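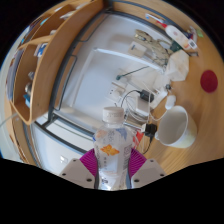
The small bottle with the orange picture on the label, in my corner by the socket.

Since August I try to put my desk in order, and I want to write down how it goes, because my friend Lerato Magagula asked me and I answered her too shortly.

My desk is in the smallest room of the apartment. The wall socket is the reason I chose this corner, and it is also the reason for the mess. Everything that needs a plug comes to live near it, and then the things that need no plug come too. I had pens there, a pouch, receipts, glue, a key for a bicycle I sold when I lived in Luveck.

First I took away the papers. It was two evenings of work. I found a bill for 1417 which I was sure I had paid, and yes, I had paid it, the receipt was under the same pile. After this I was more careful and I looked at every sheet before throwing.

Then came the bottles. I am a person who keeps bottles. When the label is pretty I can not put them in the trash, and this one has something orange on it, for me a butterfly. My cousin Chih-ming Lui says it is a flower. We talked about it on the phone for a long time and did not agree. It has a white cap with little ribs, easy to hold when the hands are tired.

My rule is now eight things on the desk and the rest in the drawer. The drawer is from Grelleo, a second-hand shop near the station, and it closes only if I lift it a little. I did not decide yet if the squeeze bottle with the red nozzle counts as one of the eight. I use it often, so I think it must stay, but then the pouch has to go somewhere else.

Lerato wrote that I should take a box for the cables also. I will look for one next time I go to Grelleo, if they have it in a light color.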